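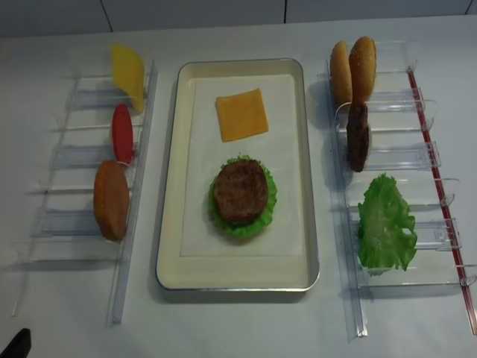

Step 7: Record the assembly episodes

Before starting, check that the station matches the layout sheet: one clear rack on each side, the tray between them, a paper liner in the tray. The racks must not move between episodes. If one is knocked, run the Porier alignment script again before recording anything else.

1. Load the racks. Leave a slot or two empty in some episodes, so that the policy does not learn that every slot holds something.

2. Choose a start state. A third of the set should begin part-way through, for example with the patty already on the lettuce and a cheese slice lying apart from it on the paper. These episodes teach recovery and are worth the extra set-up time.

3. Enter the order string in Fasau. Write it from the bottom of the stack upwards. Use the names in the ingredient list only; "bun_top" and "top_bun" will be stored as two different items.

4. Start recording, wait for the tone, then begin to move. Keep the gripper at the edge of the view until the tone has finished.

5. Pick each item by its upper edge. Lettuce spreads wider than its slot, so approach it slowly and lift straight up.

6. If an item is dropped, carry on for up to 12 seconds. A dropped item that is picked up again is a valid episode. Mark it "recovered". If it cannot be reached, stop and mark it "failed". Do not delete it.

7. Return the arm to its rest pose before stopping the recording.

Episode counts

The July set holds 3,059 episodes, of which 1,561 passed the Stutov filter at the default settings. Most rejections were for a missing rest pose at the end, so check item 7 first if your pass rate is low.

Upload to Mösli at the end of each session. Files left on the station are overwritten when the disk is full.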